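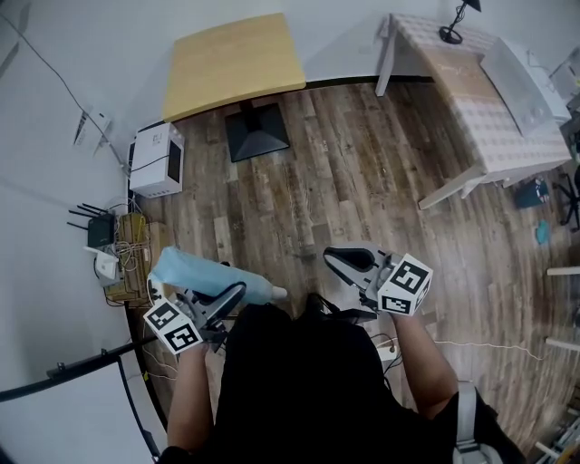

Photo: Ciltholm Home Help / member upload

Where do I put everything in a spare room that has turned into a storage locker?

Posted in Small Spaces, Sunday. Viewed 3484 times.

I rent a two-bedroom, and the second bedroom was going to be a workroom. At the moment it is where objects go to wait for a decision. I have a small square table on a black pedestal, a white desk with a tablecloth on it, a metal shelving unit, an office chair, and a microwave-type thing sitting on the floor against the wall. There's cardboard on the desk. There's cloth on the floor. The floor itself is that weathered brown and gray plank look, and I like it, and I would like to see more of it.

I have cleaned this room 9 times since I moved in. What that means in practice is that I pick things up, carry them to the other end of the room, and feel good until dinner.

Things I can't do: drill into the walls (lease), get rid of the pedestal table (belongs to my sister, who will ask), or spend real money. I can give it one afternoon and a couple of plastic bins. What would you move first?

pedestal_problem
Ciltholm

——

Floor first. Furniture later.

Everybody wants to start by dragging the desk around because it feels like progress, and then you've got a desk in the middle of the room and bags behind it. Pick up everything that is on the floor and has no legs. Bag or bin, cloth, appliance, whatever has rolled under the chair. Put it all in the hallway where it's in your way. You will be amazed how quickly you make decisions about a thing you've tripped over twice.

Now the appliance. If you use it, it goes in the kitchen. If you don't, it goes to whoever takes those near you. If you're keeping it "in case," be honest about what case. Don't put it on the pedestal table before you've leaned on the table a bit. A single center post is fine for a lamp or a coffee, and I've had one tip on me under a box of magazines. The bottom shelf of your metal unit is a better bet if it's deep enough, so measure.

Then the desk. Flatten the cardboard and take it out the same day. Cardboard on a desk reproduces. The black lamp can stay at the back where it is, that's the one thing in the room already doing its job.

After that, take the tablecloth off for a week. I know it's a nice pale one with the little grid. A cloth on a work desk turns it into a sideboard, and people put sideboard things on it, by which I mean everything. If you miss it, put it back on.

Only bring back from the hallway what you can name a spot for. I did this in a smaller room than yours and it took one long afternoon, plus an argument.

Nygård
2 people found this helpful

——

just get the Zaltetti bins, the stacking ones. I have 2. problem solved

Akham

——

Bins are where my clutter went to get organized without getting any smaller, so go easy on those. Two is plenty. Label them on the short end, the side that faces you when they're on a shelf, and don't write "misc" on either one.

I agree with most of the long answer above but I'd do the shelving before the desk. Right now you have nowhere to put anything, so the desk will refill overnight. Heavy things low, stuff you touch every week at elbow height, your sister's other belongings (there will be some) on top.

As for the pedestal table, could it go next to the desk as a side surface? Mine lives at the end of my desk and holds the paper tray and a mug. If yours is close to the same height you get a longer work area for free, and when your sister asks, you can tell her it's in daily use. Check that the chair still rolls in past the base. Those square feet stick out further than you'd think, and I have the toe to prove it.

Also, if the cloth on the floor is a cleaning cloth, hang it up. Mine spent a whole April under a radiator.

gridpaper
Best reply, chosen by the poster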